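About Plustlow
2 min read

Plustlow started because Anneli Koivisto was tired of robot demos that fell apart once you asked a second question. We visit, we watch, and we write down what we saw. Companies don't pay us, and a few have stopped inviting us.

Our April visit was to the Plomura open day, where the task was sorting packaged snacks with a hand-held gripper in an ordinary bedroom. 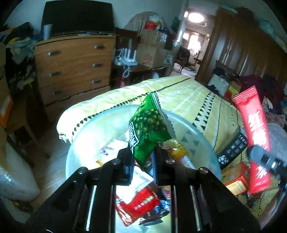
We liked the clutter. Most showrooms give you a bare table and one foam block. Still, a person's hand does the steering, and a person is very good at this already. Plomura talks about 4000 recorded grasps. We asked how many were thrown out and got a brochure.

Joni Toivonen wanted to know what a soft packet teaches a machine that a box doesn't. He's still waiting for a reply.

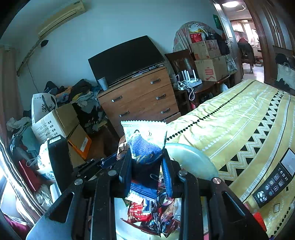
Want us to visit?

Write to Anneli. Expect us to ask for the failures first.

Comments (2)

mdk_233: Harsh on Plomura, but I was there in the afternoon and got the same brochure.

Rhea: Please do Zevness next. Their video has a lot of cuts in it.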